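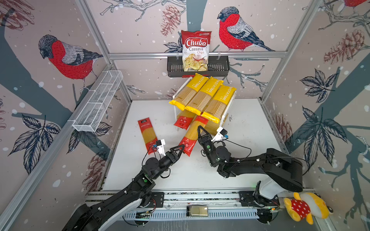 Thread on the Welum water trucking figures. The Kimbridge monitoring note went up on 27 July 2023 and people are already quoting one line from it without the definitions. I worked on the annex, so here are the definitions.

The 2544 in the summary table is households registered at tap stands in Welum district. It is a registration count. It does not tell you how many households collected water on any given day.

Registration is by household head, at the stand, on paper, entered later. A family that moved from one stand to another during the rains may be in there under both. Deduplication was done by name and village. Spelling varies a lot between clerks.

The 77 is percent of planned deliveries completed. A delivery is "completed" when the driver's slip is signed at the stand. Volume on the slip is the rated volume of the tank. No flow meters on this contract.

Schouten runs the trucks. Their dispatch log and the signed slips disagree on some runs, mostly on the northern loop. Where they disagree the note uses the slips. Table A2 shows the dispatch version next to it if you prefer that one.

Distance: the note uses 300 meters as the cutoff for "near a stand," measured in a straight line from the village center point. Several villages are on the far side of the wadi from their stand. On the map they are near. On foot they are not.

Lucyna Michalski asked for walking distance in November and the path data wasn't good enough. It still isn't. Anyone with decent GPS tracks for the east bank, please get in touch.

Water quality is a separate issue. Free chlorine was tested at the truck outlet, not in the home. Residual drops in storage, especially in open containers. Do not read the chlorine column as what people are drinking.

There were 2 stands with no monitor visit in the reporting period. Both roads were closed. They are marked "no data" in the table. Someone has already plotted them as zero. Please fix the chart.

On the comparison with the rest of Jondivia: you can't make it from this note. The other districts report by stand and month, Welum reports by stand and delivery cycle, and the cycles don't line up with months.

Bożena Śliwiński has a conversion sheet that gets you part of the way. It assumes even deliveries within a cycle. Fine for a dry-season estimate, poor for anything that spans the road closures.

Corrections to the annex go in the next revision. If you find an error, send the table number, the row and the slip reference. Screenshots of the PDF without a page number take me a long time to trace.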